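Snack counter pick station, Rukwood site — notebook
December, started 2:15 pm

Second month with the arm on the break room counter. Gorazd asked me to write down how the work has shifted as well as the pick numbers, so both are in here. Vestavex wants the totals only. Those go in the usual sheet.

Items on the table today: crisps, energy drink, water.
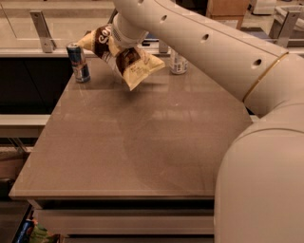
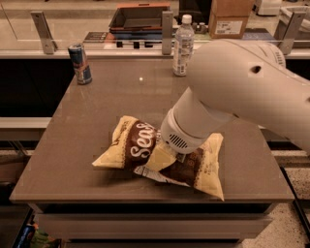
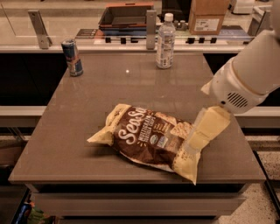
Counter station, arm with the crisps bag. Bag up off the table in the first, down on it in the second and third.

Totals since install: 2,288 picks asked for, 2,122 completed without a person stepping in. Most of the rest are bags. Cans are dull, they just go. Bags fold under the grip and the contact point moves, so the same program gives a different hold depending on how the bag is lying. The glossy top may matter too, for the glare if nothing else. Want to try a matte mat before we touch the grip settings again. Ask Lapointe if they have an offcut.

Grip force: left where it was. Gorazd wanted it down a step after the complaints about broken crisps. I would like 1,000 picks on one setting first, otherwise we can't compare anything.

People side, from talking to the counter staff over lunch:

— Estela used to spend her shift handing things over and ringing up. Now she restocks, clears stuck picks and answers questions. She says she walks more and talks to customers less, except when something jams, and then she talks to all of them at once. She would like the hours on the rota to say what the job is now. Still listed as "counter."

— The stuck picks come in bunches when the line is long, which is when she is already in the back getting stock. We planned the stock run for the wrong time. Move it to 10:30 and see.

— She has started turning bags by hand before a run so they lie flatter. It helps, and it isn't in our numbers. Some of the 2,122 are partly her work. Need a way to log it that doesn't add another button for her to press. Gorazd suggests a tally on paper for one shift, then multiply. Fine for now.

— Evening shift was told in the fall that nobody would lose hours. They haven't, but two people asked me again today and I am not the one who can promise it. Passed it to the Drerach office. They should come and say it in person.

Training: the half-page sheet is out of date. It still tells people to call us before clearing a bag, and everyone stopped doing that the first week. Rewrite with Estela, since she knows the order it really gets done in. Stop first, wait for the arm to settle, then reach in. Put the stop step in large type.

To do
Matte mat, ask Lapointe
Stock run to 10:30
Paper tally for hand-turned bags
New sheet, Estela + me
Chase Drerach re: hours

4:40 pm — Gorazd read this and says one shift is too short for the tally. Doing 2.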